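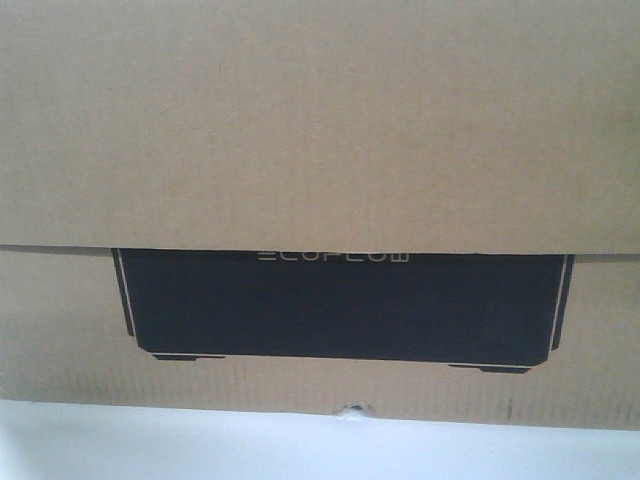
What would I be doing all day?
Mostly opening, checking and repacking cardboard boxes, at a table, with one or two of us for company.

I'm Aaliyah Leclerc and I run the returns room at Bunitz, the low building behind the tire place in Cukville. We're looking for 4 people to help us from December until the pile is gone. Last I looked there were 571 boxes waiting on the shelves and in the hallway, and more come in most mornings (my desk is now partly a shelf, I've made my peace with it).

The work goes like this. You take a box, find the order number, open the flaps without ripping them, and go through what's inside against the packing list. If it's all there and clean, it gets closed up again and goes on the Provport pallet. If something is missing, you write it on the sheet and hand it to Trevor Penner, who will want to know which box, so please write that down too! Boxes that are crushed or torn get swapped for new ones. We keep flat ones in 2 sizes by the back door.
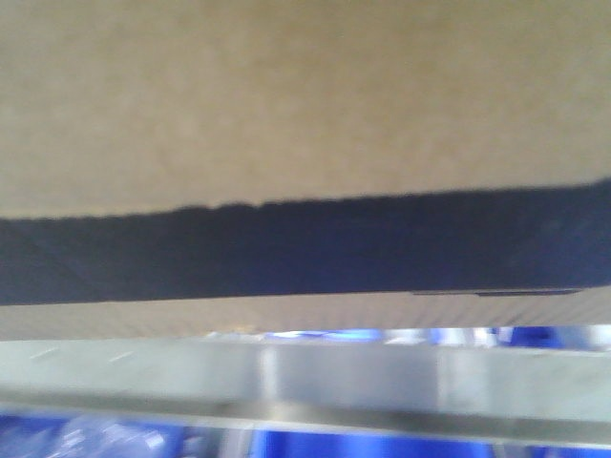 Cardboard and dark blue, close up.

You don't need experience. I'd been selling shoes before this and learned it in a week. You do need to be okay on your feet, okay with lifting (some of the boxes are heavy, and we do the big ones in pairs) and fairly patient with tape. Neat handwriting is a plus – mine is terrible, so we could use some balance in here.

Shifts start at 7:30 am or at noon, your pick, and we try to keep people on the one they ask for. Gloves and box cutters are here. Bring a sweater, the back door is open a lot. There's a microwave and a decent coffee maker, and parking is free if you stay off the tire place's side.

If you've worked with us before, come back! Just tell me which shift you want and you can skip the form.

Everybody else, pick up a form at the front desk or write to me care of Bunitz, 596 Wong Street, Cukville. Tell me a little about yourself, when you could start and whether mornings agree with you. Jaxon Charbonneau does the first phone call, and then you come by for an hour and try it out, paid.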